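Home | Notebook | Protocols | People | Contact
4 min read

July, bench notes, started 9:40 in the morning

Picking up where I left off with the saliva testosterone comparison. Solange Trindade came by early with coffee and the freezer list, bless her, and we finally settled which tubes count as morning samples. Anything collected after ten goes in the other rack, even if the man swears he had only just woken up. We have 265 participants with both a morning and an evening tube, and that is the set I'm going to use from here on, so please don't let me talk myself into adding stragglers again.

The Stenon plates were out of the fridge for a good while before I opened them. Last time I rushed it and the outer wells read high, and I spent half a day blaming the standards. Poor standards!
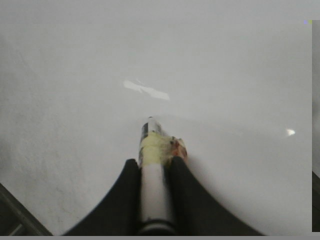 Plate 1 went on fine. Duplicates agree nicely except in the low wells, where two pairs are far enough apart that I'll repeat them. I suspect my pipetting — my thumb was tired by then and I know how I get toward the end of a row. Bleddyn Pumphrey says to do the low ones first next time, and he's probably right, as he tends to be about anything involving patience.

A note on the questionnaires while I think of it. Gronow sent back the sleep and medication forms, and a fair number of the men left the blood pressure medicine question blank. I'd like to treat blank as missing and leave it at that. Solange would like to call them, which is kinder and better science, and also a lot of phone calls. We agreed she'll try the ones whose evening values look odd and we'll see how that goes.

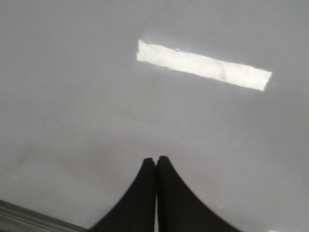 Freezer inventory: 2,526 tubes logged in Prarnuvano, of which 2,084 are scanned and have a shelf position. The rest are in the Nurkden boxes and still need labels that survive the cold. The old ones curl at the corners and then come off in your glove. I've ordered the narrower kind.

Plate 2 after lunch. Same lot of conjugate, fresh wash buffer, and I want to write down the reader warm-up this time so I'm not guessing in September. If the top standard saturates again I'll dilute it and rerun the curve before touching any samples.

Also, Bleddyn, I have your good timer. It's in my left coat pocket.

3 comments | 2 shares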